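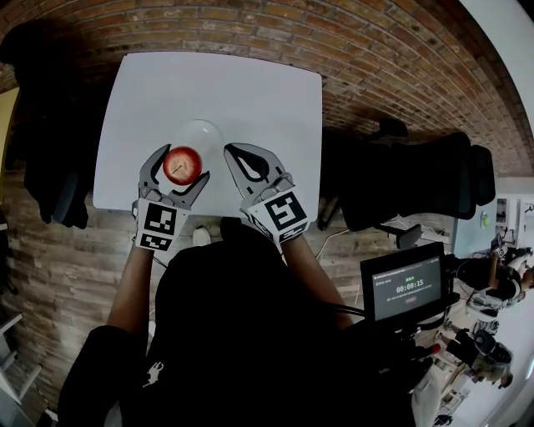

By Hortensia Muñoz
Filed under: Fruit storage
Updated November

Storing apples through winter without a coolroom

A spare fridge, an unheated garage or a shaded shed will hold late-season apples for several months if temperature and humidity stay steady. The method below was worked out over several seasons at Kemley, mostly with Urrego, a thick-skinned late variety, and Guda, which is sweeter and softens sooner. Early varieties are not worth storing. Eat or cook them within a fortnight.

What you need

Shallow crates or cardboard trays, one layer deep
Newspaper, plain ink only
Perforated plastic bags, if using a fridge
A thermometer with a minimum and maximum reading
A small hygrometer
Masking tape and a marker

Step 1. Pick at the right stage

Lift the apple in the palm and turn it gently. Mature fruit parts from the spur with the stalk attached. If it has to be pulled, leave it on the tree. Colour is a poor guide in red varieties, many of which turn red well before the starch has converted. Cut one apple from each tree and check the seeds: brown means ready, white means wait.

Pick in the cool of the morning, before 10 am where possible, and keep the fruit out of the sun until it is sorted.

Step 2. Sort

Handle each apple once and look at the whole surface, including the stalk cavity and the calyx end. Only sound fruit goes into storage. Set aside anything with:

a missing stalk
a bruise or soft patch
a skin break of any size
codling moth entry holes
a greasy feel to the skin, a sign of overripeness in most varieties

Rejects can be stewed, dried or juiced. From 884 apples picked off the Piltthorpe block last season, 56 were rejected at this stage, the majority for missing stalks. Do not wash storage fruit. The natural bloom slows moisture loss.

Step 3. Wrap and pack

Tear newspaper into quarter sheets and wrap each apple loosely. The paper does not need to seal – its job is to stop rot passing from one fruit to the next. Place wrapped apples stalk up in a single layer. Label each tray with variety and picking month. Keep varieties in separate trays.

For fridge storage, skip the paper and use perforated bags, up to 8 apples per bag, with the top folded over once.

Step 4. Hold the temperature

Aim for 1 to 4 degrees Celsius and 90 per cent humidity. In a shed, stand the trays on the floor against the south wall (in the southern hemisphere) and open the vents at night. If humidity falls, put a wide pan of water beside the trays. Keep apples away from potatoes, which take up ethylene and sprout, and from onions, which taint the fruit.

Step 5. Inspect

Check every tray fortnightly. Remove anything soft or smelling of ferment, along with its paper. Guda should be used first. Urrego from the same shed was still firm after 29 weeks, with slight wrinkling near the stalk.

Frosted fruit can sometimes be recovered. Leave it where it is, untouched, until it has thawed slowly, then use it for cooking within a few days.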